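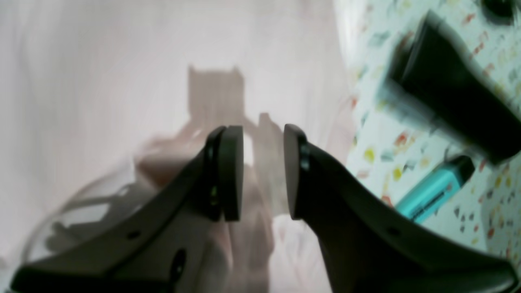 Who is the new code of practice for?

Any organisation that asks a robot arm to handle everyday objects on a table or bench, and that wants its records to be understood and trusted by people outside its own walls. The code covers research groups, small manufacturers, repair workshops and training centres alike.

Zitarbridge publishes code of practice for tabletop handling by robot arms

STAMMONT, June – Zitarbridge has today published its Code of Practice for Tabletop Handling, a set of rules for the safe and consistent use of robot arms fitted with two-fingered grippers. The code is free to read and may be adopted in full or in part by any organisation, whether or not it is a member of the Zitarbridge network.

The document runs to 107 clauses, arranged in 4 parts: preparing the work surface, checking the gripper, carrying out the task, and keeping the record. It replaces the interim guidance note issued to members, which will be withdrawn once the present review period has closed.

Work on the code began after members reported that they were unable to compare results with one another. Two sites might set the same task, such as picking up a pen or moving a folded garment, and yet differ in how the surface was laid out, when a trial was held to have begun, and what was written down when an attempt was abandoned. The interim note addressed the third of these points only.

"Our members have been doing careful work for some time, but each has been doing it in its own way," said Štefánia Tichý, Head of Standards at Zitarbridge. "We have tried to write down what good sites already do, in words that a new operator can follow on the first morning. Where we could not agree on a rule, we have said so in the text and left the matter to the site."

Preparing the work surface

Part One requires that every surface used for handling tasks be identified in the site record by its colour, pattern and finish. Patterned surfaces are permitted. The drafting group considered a rule in favour of plain surfaces and decided against it, on the grounds that homes and workplaces are seldom plain and that an arm which is only ever tried on a blank table has been tried on very little.

Items that are not part of the task may remain on the surface, provided that they are entered in the record before work starts. Sharp items, open liquids and anything under tension must be removed.

Checking the gripper

Under Part Two, operators must inspect both fingers and both pads before the first trial of each session, and again after any collision. Visible fixings are to be checked for tightness by hand tool. A pad that has lifted, split or turned on its mounting must be replaced before work continues, and the replacement noted.

Pads are to be changed as a pair. The code allows a single exception, for sites studying uneven wear, and sets out how such trials should be marked.

Handling soft goods

Part Three deals with the task itself and gives separate treatment to cloth, clothing and other soft goods, on which members had asked for the most help. The cloth may be presented folded or loose, but the site must state which. Seams, prints and fastenings should be recorded where they lie uppermost. The arm is to approach with the pads open, and the operator must keep one hand free to reach the stop control throughout.

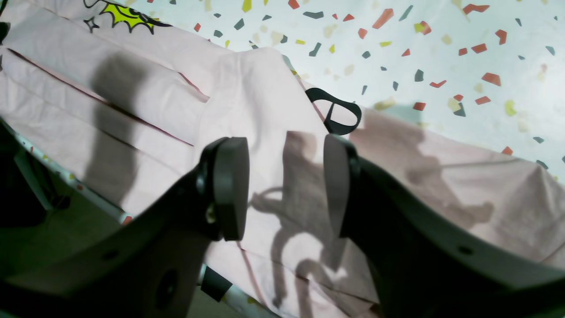 Open gripper pads over pink fabric, with a small black loop lying near the fabric's edge.

Particular attention is given to loops, straps and cords, in which a finger or pad may become caught. Where such an item lies within reach of the gripper, the arm must be run at the reduced speed set by the site, and the operator must not try to free a caught item while the arm is powered.

Shadows are also covered. A gripper working under a bright lamp will often darken the very part of the cloth it is meant to reach. The code does not forbid this, but asks that the position of lamps be written down and left unchanged for the whole of a series.

Keeping the record

Part Four sets out the least that a site must keep. Each trial is to be entered with its start, its end and its outcome, and abandoned trials are to be kept alongside completed ones. A series may not be reported under the code unless it contains at least 100 trials carried out with the same surface, lighting and type of pad. Images taken at the wrist of the arm should be stored as they were captured, without cropping or correction – edited copies may be made for publication, but must be labelled.

Trial use and adoption

A draft of the code was tried at 21 sites before publication. Among them was Tritent, which trains operators for light assembly work, and Ateş, a workshop specialising in the repair of small household goods. Comments from the sites led to shorter wording throughout Part Two and to the removal of a proposed daily form, which operators had found repeated what was already in the record.

"The draft asked too much paperwork of the smaller sites, and they told us so plainly," said Štefánia Tichý. "The version published today can be followed by a team of two."

Adoption is voluntary. Organisations wishing to state that they follow the code should send a short declaration to the Zitarbridge standards office, naming the parts adopted and the person responsible for each. Zitarbridge does not inspect sites and does not issue certificates under the code.

Comments on the published text are welcome from members and non-members and should quote the clause number concerned.

Notes to editors

Zitarbridge is a membership body for organisations working with robot arms in shared and small-scale settings. Its standards office is based in Stammont.

The code does not cover mobile robots, suction grippers or the handling of food, and should be read together with the safety law that applies where the arm is used.

Printed copies and a large-print edition are available on request from the standards office.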